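4.3 Recording demonstrations for the sorting task

This section covers the collection of teleoperated demonstrations for the bottle sorting task on the Flakell station. Complete the camera check (4.1) and the gripper zeroing (4.2) before starting. The resulting episodes are used to train the Trinar policy as set out in section 6.

Required: one operator at the leader arm, one person at the table to reset the objects, the object set in its transport box, and a Jakham recorder with at least 120 GB free.

1. Switch on the recorder and wait for the status line to read READY.

2. Select the task file sort_bottles and enter the operator's initials. Leave the episode length at 27 seconds.

3. Place the bin on the table and put the objects in front of it by hand. Do not line them up. The pose of each object should differ from that in the previous episode.

4. Move the follower arm to the start pose with the HOME key. Keep hands clear of the table until the arm has stopped.

CAUTION: The follower arm does not detect contact during homing. Keep one hand on the stop button whenever a second person is at the table. 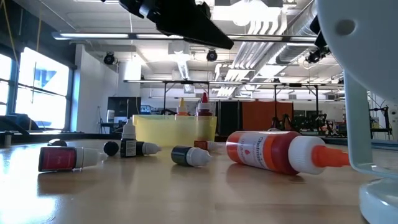 Object layout has a larger effect on the trained policy than the number of episodes. In early trials Magdy Younis recorded a full set with every bottle upright, and the policy trained on it failed on nearly all bottles that had been knocked over. Layouts must therefore mix orientations and sizes. A usable layout has most of the bottles on their sides with one left standing, large and small bottles together, and loose caps on the table as distractors. Bottles already in the bin are permitted at the start of an episode and are not to be taken out. Caps are never grasped in this task. If a cap is picked up by mistake, discard the episode.

5. Press RECORD. The operator moves one bottle at a time into the bin, beginning with whichever is easiest to reach. No fixed order is required.

6. Approach bottles lying down from above, with the fingers closing across the body. Do not grip by the nozzle or the cap.

7. If a grasp slips, open the gripper, withdraw and try again within the same episode. Recoveries of this kind are kept. After 2 failed attempts on the same bottle, move to another.

8. Press RECORD again to stop, then mark the episode as GOOD, PARTIAL or DISCARD. Use PARTIAL when at least one bottle was placed and the time ran out.

9. Reset the table and repeat from step 3. Change operator after every 27 episodes.

NOTE: Glossy table tops produce reflections of coloured bottles. These are left in the data. Do not cover the table with a cloth part way through a set, as the depth offset will no longer be valid.

NOTE: Daylight affects exposure. Record a short calibration clip at the start of the set and another whenever the light has clearly changed. Sets recorded in May with automatic exposure were withdrawn and should not be merged with later ones.

Checking a set

Run the replay tool on 5 episodes chosen at random. For each one, confirm that the wrist and table views start together and that the gripper signal closes at the moment of contact. If either check fails, run the tool on the whole set and report the episode numbers to Diệp Khúc before uploading.

Upload the set to the Giáp server using the station account. The local copy may be deleted once the checksum has been confirmed.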